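The Dredport Conference should stop letting a preseason poll decide who hosts its November tournament. The current ballot asks 35 coaches to rank teams that most of them have never watched. 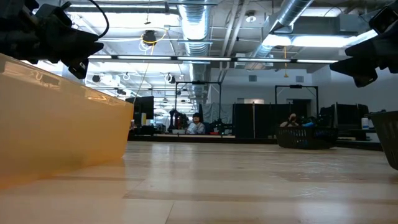 Bindamora placed first this year with 475 points, 50 ahead of Zedel, before either team had played a game. Home court is worth too much to be awarded on reputation.

Commissioner Verena Fankhauser has defended the poll as a tradition. 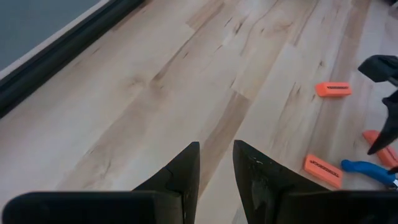 Tradition may guide the seeding – it should not settle the venue. Coach Omprakash Semwal has proposed using last season's results, and the conference should adopt his plan.
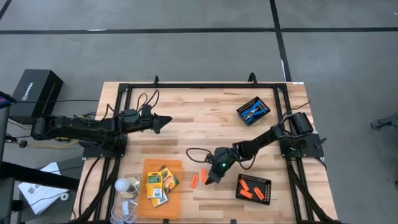

## What the Rule Should Say

The team with the best conference record hosts. Ties go to the winner of the most recent meeting.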